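The Long Way to a Quiet House

Noise was the reason Siobhán Gallagher gave up her apartment in Dorton. The building stood on a bus route, the walls were thin, and the man upstairs got up at 4 to bake. She moved to Gerngate in August, into a brick row house on a dead-end street, and for two weeks she slept well. Then she began to hear the house.

Old houses make more sound than people expect. Floorboards rub against their nails. Pipes knock when the water shuts off. Doors that have shrunk in their frames tap whenever the pressure changes in the next room. In a louder place all of it gets covered up, and people who move somewhere quiet often call a builder in the first month, sure that something has broken.

Mpho Sithole has been taking those calls for years. His firm, Memum, has worked on 187 homes in and near Gerngate, and most of the jobs are small. He starts by asking people to keep a list for a week: which room, what time, what the weather was doing. A knock that comes at the same hour every evening is usually the heating. A creak that moves around is usually somebody walking. 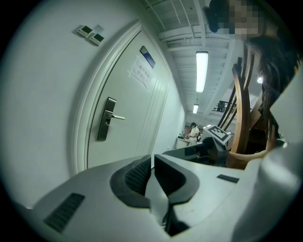 Small repairs start at arm's length.

The fixes are dull, and that is part of their appeal. A loose board can be screwed down from above in a few minutes. A knocking pipe needs a clip or a strip of felt where it passes through the joist. Carpet helps with footsteps but does very little for voices, and the foam panels sold online for bedroom walls do even less. They cut echo inside a room. They don't stop the neighbors' television.

Doors are where Sithole spends most of his time. Sound goes wherever air goes, and a gap under a bedroom door lets through more than the door itself does. He fits a rubber seal around the frame and a brush strip along the bottom, then adjusts the strike plate so the latch holds the door snug. A heavier door comes last – it costs the most, and with the gaps left open it won't change much.

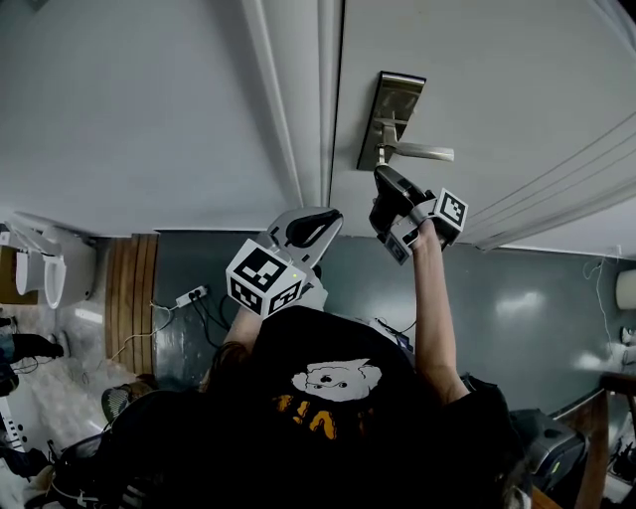
Gallagher did the doors first and would do them first again. The bedroom was better that same night, she said, but the seal made the door so stiff that she had to lean on it for a month. She left the stairs alone. She likes knowing when someone is coming up.

Her one large expense was the party wall. The Benítez family next door has a piano, and no brush strip will deal with a piano. Sithole built a second wall on her side, set off from the brick on its own studs, with mineral wool in the space between. It took 5 inches off the living room.

She can still hear the low notes.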